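Tulips lose leaves and go limp on the table before I finish arranging – what do you do?
Flowers and Plants > Cut flowers
Started by Drakusis, 3/1/20

Drakusis wrote:
Hello all. Since December I am doing small table arrangements for the tea room where my sister works, and now it is tulip season so they want only tulips. I buy them by the bunch, 40 stems in one go. My problem is the time between opening the bunch and putting the stems in the vase. I lay everything on the table, I clean the leaves, I cut, I choose the colors, and when I come to the last stems they are already soft and the heads hang. Is it better to work from a bucket? Also, how many leaves do you leave on? I was taught to take off all except one, but then the vase looks very naked.

Haldane wrote:
Work from a bucket, always. I keep the bunch wrapped in its paper, standing in cold water up to the hand, and take out five or six stems. Those I clean and cut, then they go straight in the vase. You will lose a little time walking back and forth, but no stem lies dry for more than a minute or two.

On leaves I keep two, sometimes three if they are small. Everything below the water line goes.

Grerance wrote:
I do not agree about the bucket for everybody. If you have a long table, lay them flat, it is much easier to see the lengths and to match the colors. I did 300 stems for a wedding that way and only the first vase needed to be done again. What matters is that they drank well the night before. Wrap them tight in paper, deep water, cool room, and in the morning they are stiff like pencils.

Haldane wrote:
300 stems and only one vase again, then you are faster than me. For a beginner 60 stems on a dry table is already too much, I think. But yes to the night in paper, I do the same.

Drakusis wrote:
Thank you both. I will try the paper tonight. One more question: the pale pink ones in my bunch are always shorter than the strong pink. Do I cut everything to the short one?

Catach wrote:
No, please do not cut all to one height. Tulips keep growing in the vase, and the lengths will change anyway, so you would do this work for two days only. I use the difference in height. My grandmother had a garden book from 1884, very worn, which said to put the lightest color at the back and the darkest in front, and I still follow it when the vase is seen from one side.

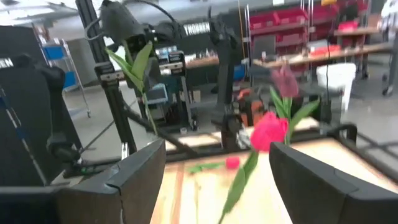 Two pinks are enough for a small table, in my opinion, and a third color only makes trouble when you have few stems. Look how the bright one comes forward when the paler mauve-pink is standing behind it, with the long leaves spreading out to the side. I would leave these leaves on, they do half of the work and then you need fewer flowers. And do not throw away the small buds like the one lying on the wood there. I cut them short and put them low at the rim of the vase, or in a little glass next to it. A loose leaf can also go in, if it is clean and long enough to reach the water.

Grerance wrote:
The leaves, yes. The little buds I find a waste of time. Mine stay closed and green at the tip, and after three days they look tired. If somebody pays for the vase I would not put them in.

Catach wrote:
Maybe you pick them too tight? I only use a bud when it already shows its color. If it is fully green, I agree with you, it goes to the compost.

Haldane wrote:
Same experience as Catach. Change the water every day for the small glasses, they hold so little.

Drakusis wrote:
I did it today with the bucket and six stems at a time, after a night in paper. Much better, only roughly four or five were bending and I put these in my own kitchen. I kept two leaves on each and three on the tall ones. The buds I did not dare to use for the tea room yet – they are in an egg cup on my window. I will write here when they open.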